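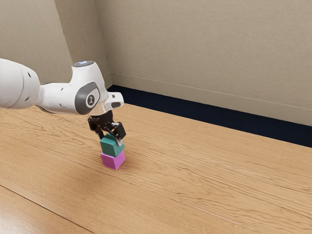 Simulated stacking task: a white arm with a teal cube on top of a pink one.

About Gongate

Gongate helps manufacturers, colleges and training centres to plan and budget for robotic equipment. We do not sell robots and we take no commission from those who do.

Every project begins in simulation. Before a client commits funds, our staff model the proposed arm, gripper and work surface and run simple handling tasks. The results are set out in a written report with the full cost of ownership, including guarding, spare parts, software licences and staff training.

Our planning service, Prorniter, covers equipment budgets over 3 years and is reviewed with the client each July. Clients preparing a tender may also use our library of 652 costed items.

Gongate has 37 staff and is led by its director, Khải Chu. We work alongside Joltberg on site surveys and Brandão on installation schedules.

Enquiries from purchasing departments are answered by the planning office, which opens on Monday at 9 am. An initial meeting lasts 30 minutes and is free of charge.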